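# Drominard 90 Bingo Machine (Tabletop)

The Drominard is a ball blower for clubs, village halls and the back rooms of pubs. It mixes, lifts and delivers ninety numbered balls one at a time, and it does so with a noise that Elaine Moura, who tests our machines, has compared to a hairdryer with opinions. There is a quieter setting. Regulars tend to ask for the loud one back.

It replaces the old Triltomen, which many of you still own and some of you still kick. Spare balls for the Triltomen remain on the shelf at Skorthorpe and fit both models.

## What you get

- Blower unit with clear lid and mains lead
- One full set of balls, plus 5 blanks for the ones that roll under the radiator
- Check tray, numbered 1 to 90
- 200 paper tickets to get you through the first night
- Dust cover

Dabbers are sold separately. We did once include them, and the argument over who had the purple one held up a whole session.

## Hall size

Fine for up to 100 players on its own. Past that, the people at the back won't see the ball and will let you know, so add the Bezerra display board, which plugs into the socket marked BOARD. The other socket is for servicing. Please leave it alone.

## Looking after it

Wipe the balls with a barely damp cloth and let them dry before they go back in. Don't use polish. Polished balls stick to each other and you'll get two up the tube, usually when somebody needs one number for the house. The filter slides out from underneath and wants a shake every month – more often if your hall shares with a dog class.

The motor is rated for 2000 hours, after which we can fit another. Ring Evdokia Lambrakis in the workshop and have the serial number ready – it's under the base, so take the balls out before you tip it up.

## Ordering

Machines ordered now go out from the January 2019 batch. Collection from Skorthorpe is free, and somebody will help you carry it as far as the car. 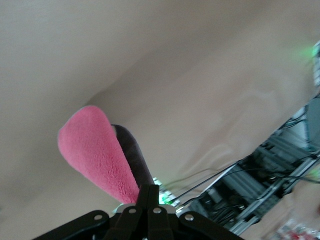 Hire machines for summer fêtes can be reserved too, though July weekends go early and we don't hold them without a deposit.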